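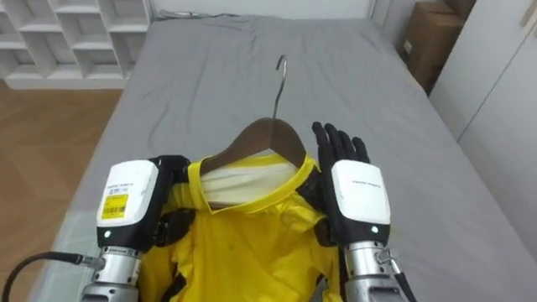

Home & Textiles / Research Articles

3.2 Hanging and bedroom layout

Shirts were put on hangers lying flat, with the hook toward the far end of the bed. Onsri used the same order in the Sostent trials. 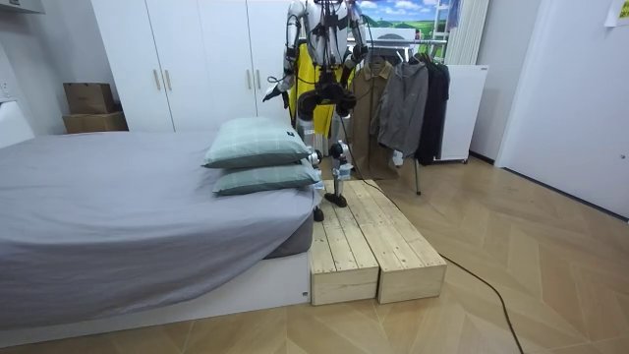 Bed height affects how far a garment must be lifted to reach the rail. We kept one layout for all 285 garments. The base is low and white, with the pillows stacked at one end, leaving most of the gray fitted sheet clear for laying out clothes.

Figure 2. Robot standing on a wooden step platform beside the bed. 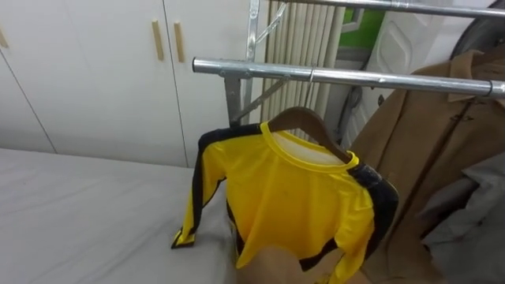
Figure 3. Shirt on the chrome rail.

Long sleeves were scored separately.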